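Pellance Open Day

The Pellance Open Day is a yearly public event held at the Griffiths Building in Taltinano, where the Pellance robotics workshop has its main floor. Visitors watch robot arms carry out small handling jobs, talk with the operators, and in some sessions take the controls themselves. The most recent edition took place on Jan 27, 2023, and drew 287 visitors. Entry is free, but places on the floor tours must be booked.

Background

Pellance was set up as a shared workshop for small firms and schools that wanted to try automation before buying equipment. Its first open day was a single afternoon with one arm and a row of folding chairs. It was organized by Mabli Phillips, then the workshop's training lead, who wanted local employers to see the arms working at normal speed instead of in edited videos. The event was moved to the Griffiths Building when the workshop itself moved there, and it has been held in that building since.

Until the move, the open day was held in November. The date was changed to January so that it would fall before the spring training courses, which open for sign-up the same week. A planned second day for school groups was dropped after one year and replaced with a morning slot.

Format

The day is divided into a school session in the morning and a general session in the afternoon. Each tour lasts 40 minutes and starts with a short safety talk at the entrance. Groups then move between seven stations, each run by an operator and a second staff member who answers questions. Visitors are asked to stay behind the floor markings while the arms are powered.

Most stations deal with one kind of task. They include stacking, opening and closing containers, folding cloth, and sorting. A printed sheet at each station gives the name of the task, the number of arms used, and whether the arms are being guided by a person or are running a trained program. The sheets were added after visitors said they could not tell which was which.

The sorting table

The sorting table is the station with the longest waiting line. It uses two arms fixed to a frame on either side of a wooden tabletop, and the objects are ordinary office supplies such as staple removers, clips, and rolls of tape. Baskets at the near corners and a small tray at the far side give the arms places to put things.

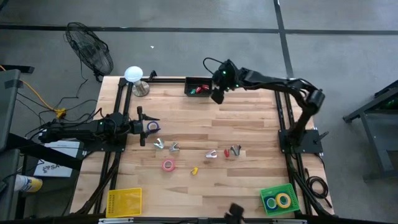 Operators pick the order of the objects themselves, and no two runs are set up in the same way. A roll of tape standing on its edge is treated as one of the harder items, as a light touch in the wrong place will send it rolling. Staple removers are awkward for a different reason. They have few flat sides, and the best place to grip them changes with the way they are lying.

Savvas Chrysikopoulos, who has run the station for the last three editions, lets an arm miss a grasp and try again without stepping in. In the workshop's newsletter he wrote that visitors "learn more from the second try than from the first." Dropped items are left where they land until the run is over.

Recordings

Runs at the sorting table and two other stations are recorded and added to a collection known as Pradosa, which the workshop uses to train its own programs. By the end of the January event the collection held 3,803 runs. Those guided by visitors are stored apart from those guided by staff and are marked as such. Visitors who take the controls sign a form beforehand and may ask for their runs to be removed.

Reception

Feedback cards from the 2023 event were mostly favorable. The most common complaint was noise in the hall, followed by the lack of seating. Several teachers asked for a slower version of the safety talk for younger students, and a revised one has been written by Phillips. A few visitors had expected faster machines and said that the arms took longer over simple jobs than a person would.

See also

Griffiths Building
Pradosa
Taltinano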